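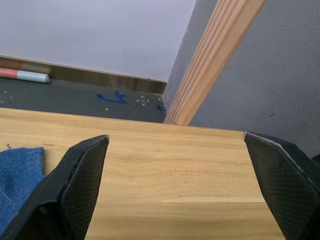
Popcorn, Parking and the Four-Hour Movie

Friends, I promised back in the fall that I would stop writing about movie lengths, and I lasted until 10th January, so please give me a little credit. What broke me was the new release of "The Salt Road to Orkley," which runs so long that the Tillman Theater has put a sign in the ticket booth telling you when you'll be getting out. I have been going to the Tillman since it had one screen and a cigarette machine, and I have never before been warned about a movie the way you'd be warned about a ferry crossing.

Now, I liked it. I want to say that first, and my sister-in-law will be annoyed, as she slept through the entire harbor siege and thinks that should count as a review. The opening hour is wonderful. There's a long stretch where a family packs up a bakery, with hardly a word spoken, and I could have watched them wrap loaf pans in newspaper all night (which was lucky, as it felt for a while as though I would). The music is lovely too, mostly one cello and something that sounded like a squeezebox, and I've been humming it at the sink all week without once getting the ending right.

But there is an intermission, a real one, with a card on the screen and the lights up, and I'd forgotten what those do to a crowd. Everybody stood and stretched and started talking to total strangers! The man behind me had a theory about the uncle, and it was a good theory, and it was completely wrong. The woman with the big purse passed around butterscotch. I haven't had so much conversation at the movies since the projector broke down during that submarine picture and they gave us all free passes good for any showing except the ones we wanted.

The lobby was another matter. One register, one teenager, and the whole house in line for popcorn. The Tillman seats 700, or did until they took out a few chairs by the left-hand door to make room for the new ramp, so call it 695 now, and I believe every last one of us wanted a small Sprite at the same moment. By the time I got mine the second half had started and the bakery was on fire. I still don't know how. If any of you saw who left the oven going, write in and tell me, and I'll thank you in the next issue.

I should say something about the other big picture of the season, "Cluretti," as several of you have asked and one of you has asked twice. It's the one about the tailor who gets mistaken for an opera singer and has to go through with the tour. It's silly from beginning to end, and it's short, and I laughed hard enough to get a look from the usher. The songs are dubbed and they aren't shy about it. I would see it again, and I might, now that the senior matinee has been put back on the schedule after going missing over the holidays. Bring a sweater. The small auditorium is still being heated by good intentions.

As for what's coming, the Kaminent people have another of their space pictures due in May, the sixth I think, though it may be the seventh if you include the cartoon. The trailer ran before both of the movies I saw, and it was so loud the second time that I put my mittens over my ears. I couldn't tell you the plot. A moon appears to be in trouble. My nephew tells me I need to have seen the third one and the fifth one but can skip the fourth, and he's offered to bring them over with a pizza, so I may come to you in the spring as an expert.

A few of you wrote about the film club's winter pick, and thank you, I do read every letter, even the ones in pencil. The vote went to the western by a whisker, 60 to 52, and I know the people who wanted the French one with the lighthouse are disappointed. It'll be on the ballot again next time. We'll meet in the upstairs room as before, and the coffee will be better, as we've bought a new pot and retired the old one to somebody's garage.

Please do move your cars from behind the bank before the show starts. They've begun towing again.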